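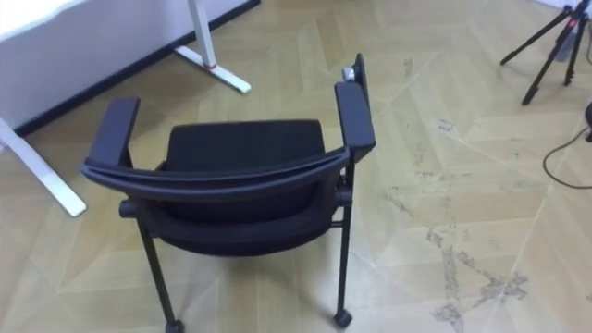 Notes: Dalal Najjar — Ergonomics of Seated Work, session 3, Friday group

Recap first. Sitting isn't the problem, staying still is. Discs get fed by movement, no blood supply of their own in adults. So posture = something you change. Write that down.

Elbow height. Starts everything. Forearms level, shoulders down, then sort the seat, then the feet. Most people do it backwards — seat first, then they shrug all day.

Armrests: useful if low enough, trouble if they hit the desk edge and keep you sitting too far foward.
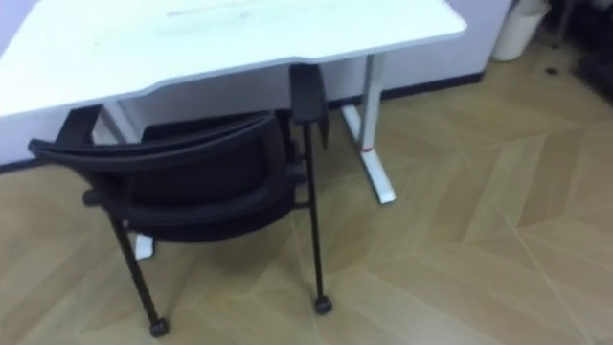
Then the reach zones. Near zone is forearm sweep, keyboard and mouse go there. Far zone is full arm, phone, folders. Anything past that, stand up and get it.

Dellside survey, 80 staff, call center. 28 had never touched the seat height lever. Same firm's Rurthorpe site did a ten minute walkthrough in May, complaints of neck pain fell. No control group!! so careful how you cite it.

Reading: Yammine handout, pages on lumbar support. Skip the part on kneeling stools, out of date.
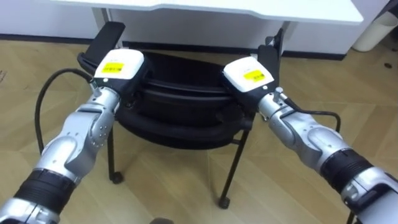 Asach disagreed with the order above, said short people at a fixed desk have to raise the seat and take a footrest, whatever the feet want. Fair point, add footrest to the checklst. Bring your own workstation measurements next time, seat and elbow height both.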